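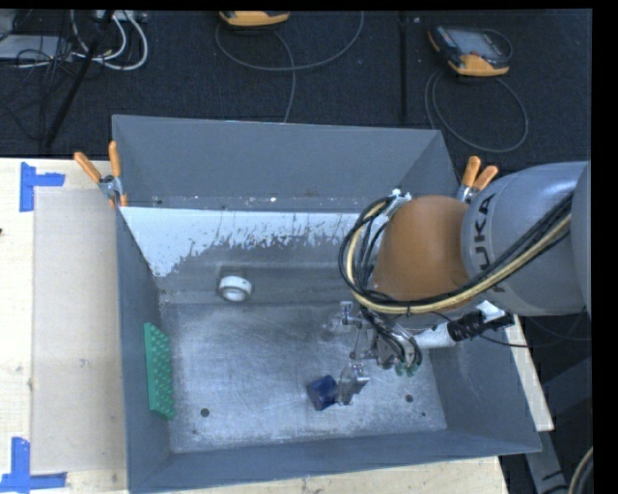 Fri 29 May

Slept badly, up early, spent the morning on the bin again. I have now read three separate articles claiming that a single open container is the secret to a tidy workspace, and I don't believe any of them. A bin with no lid and no dividers is a drawer that gave up. Still, I said I would give it a fair run until July, so I am giving it a fair run until July, and I am writing it down so I can't claim later that I was for it all along.

Contents as of today: the white ring, the green block with the bumps, the dark blue cube. Three things, in a bin that could hold a Thanksgiving turkey and the side dishes. The Erno people would say the empty space is the point. They say that about everything. Their booklet has a whole page on "room to breathe," and I would like to know what a cube needs to breathe for.

The ring sits in the back left, and I suspect it likes it there. It's a plain thick thing, open in the middle, with one tiny dark mark on the side. I rubbed at the mark with my thumb last week and it stayed put, so either it's in the material or my thumb isn't what it was. The block leans upright against the left wall like a kid waiting outside the principal's office. I keep wanting to lay it flat. The booklet says to leave things where they land for a while and "learn from the pattern." What I've learned is that tall things lean.

The cube is the only one of the three I'd call well behaved. It's near the front, a bit crooked, easy to see even though it's dark. I'd have guessed the opposite. I'd have said navy on gray would disappear and the white would jump out, but the white ring sits right by that patch where the wall has gone white and flaky, and for a second this morning I looked straight past it.

About that patch. It's worse than I let on to myself. There's a bright white strip under the back wall and the bottom of it is going ragged, coming apart into gray specks. The Vonmont catalog calls this line "finished for a lifetime of use." Whose lifetime? A hamster's? I paid 59 dollars for it used, so I can't complain to Vonmont, and I doubt they'd answer if I did. The floor of the thing is worn to bare metal, all scuffs and thin curved scratches, with paler speckles toward the front. I don't mind that part so much. A scratched floor is a floor I don't have to be careful with. The flaking I do mind, and I don't want bits of it on the ring.

So, options for the white strip. I could scrape it back and leave it bare like the floor. I could tape over it, which will look terrible and peel by July. Or I could buy the touch-up paint from Flustent, a jar so small it must be priced by the teaspoon, and it says on the label that it is "good for 1,000 surfaces." I'd settle for one. I've been let down by Flustent before, with the shelf paint that stayed tacky for a month and took the cover off a cookbook. I'll try scraping. If scraping is a mistake I'll put that down here too.

Then there are the two holes near the front edge, one left and one right, and the little dark dot by the right one. I've decided they're for bolts. I have no proof. They might be drains, though why you'd drain a bin that lives on a table over carpet I couldn't tell you. My worry is small parts. Nothing I keep in there now would go through, but the whole promise of this system is that everything goes in one place, and everything includes screws. I give it two weeks before I'm on my hands and knees on that dark carpet, which is exactly the color and texture you'd choose if you wanted never to find a screw again.

The table at least I have no quarrel with. Light wood, flat, doesn't wobble. It cost less than the bin and nobody wrote a booklet for it.

I went back to the Mensah method for comparison over lunch. Four small boxes, one kind of thing in each, a label on the front. I ran it for most of last year. It worked fine until I owned something that was two kinds of thing, and then it sat on the table for 50 days while I thought about it. So that wasn't perfect either. I will say the labels were nice.

Verdict for today: the bin is ugly, too big for what's in it, and I found everything I wanted on the first look except the ring. That's annoyingly close to a good score. I'm not changing my mind on the strength of three objects. A paper bag could handle three objects.

Tomorrow scrape the strip, old newspaper down first. Move the ring off to one side before starting. Maybe lay the block flat and see if the sky falls. Need stamps and lamp bulbs.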